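Handheld gripper demos: how much empty table before the grasp?
Forum: Learning from Demonstration > Data Collection

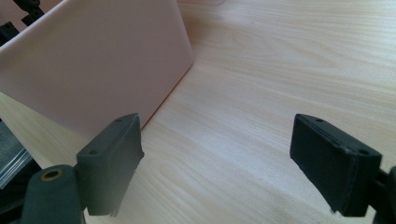
Open fingers over the table, pink panel at upper left.

mizanur_b
Posted June 2019

I'm collecting examples with a hand-held gripper for a pick and place policy. The image is from one of the episodes. Fingers open, nothing between them.

My question is about trimming. Right now I start recording, move in, grasp, place, and stop. A lot of each episode is the approach, and a lot of the approach is wood grain. I have 787 episodes on this table and I'm wondering whether to cut the front of each one so it starts closer to the grasp. Training is slow and I'd like to drop what isn't helping.

Also, does anyone worry about the fingers taking up so much of the view? They cover a good part of the lower half.

iqra.j

Don't cut the approach. The policy has to get to the object from somewhere. If every episode starts with the object almost between the pads, it will only know what to do from there. We did this with the Pedow set in December and had to go back and record most of it again.

The fingers being in view is fine. You want them in view. That's how the model learns where the pads are compared to the thing it is picking up.

noboru_m

I disagree on the first part, or half of it. There is approach and there is hovering. If the person holding the gripper sits still over the table while deciding what to do, the model learns to sit still over the table. Cut the pauses and keep the motion.

mizanur_b

How do you find the pauses? By hand?

noboru_m

By speed. If the gripper pose barely changes and the opening width barely changes for more than 2 seconds, we drop that stretch. Keep a little on each end so there isn't a jump. Look at a sample of the cuts before you trust it. Our first threshold was too high and it threw out slow grasps, the ones we most wanted.

iqra.j

OK, I can agree with that. I read the first post as cutting everything before the grasp.

manouchehr

Different point. Your right finger looks chipped along the top rim, and the left one has ragged bits at the bottom corner. Are those the same pads you plan to run on the robot?

mizanur_b

Same design, new print. I figured wear that small wouldn't matter.

manouchehr

It might not matter to the camera. I'd check the closing width though. On the Lellov project we had 31 episodes where the closed reading drifted and we didn't catch it until the policy started letting go early. Now we close the gripper fully at the start of every session and log the number. Takes no time.

noboru_m

I've run pads in worse shape than that and saw no difference. I would swap them when they start slipping and not before.

manouchehr

Slipping is late. By then you have a day of bad widths mixed in with good ones and no way to tell which is which.

asnakech_s

My worry would be the table. Are all 787 on that same wood top? The grain has a direction to it, and with a camera on the gripper the model can pick up on that as a cue. Then you move to a different table and the reach is off. We saw it on the Clukmont bench. It was good at home and poor everywhere else.

mizanur_b

All the same table, yes. Mostly the same lighting too.

asnakech_s

Then I'd stop adding to that set and put the next batch on other surfaces. We used 11 and I think fewer would have done it. Change the height of the table as well if you can.

iqra.j

Seconding this. It will do more for you than any trimming. Leave some clutter at the sides too, like that panel. A policy trained on a bare table gets confused by the first box it sees.

noboru_m

Clutter yes, but move it around. If the same thing is always at upper left it turns into a landmark, same problem as the grain.

mizanur_b

Thanks. Plan for now: speed filter for the pauses, log the closed width each session, and no more episodes on this table. I'll train once on the filtered set before I collect anything new so I have something to compare against.

manouchehr

And the pads?

mizanur_b

I'll print another pair this week — keeping the old ones as spares.

asnakech_s

Write down which episodes used which pair. The Minami loader has a free text field per session, we put it there.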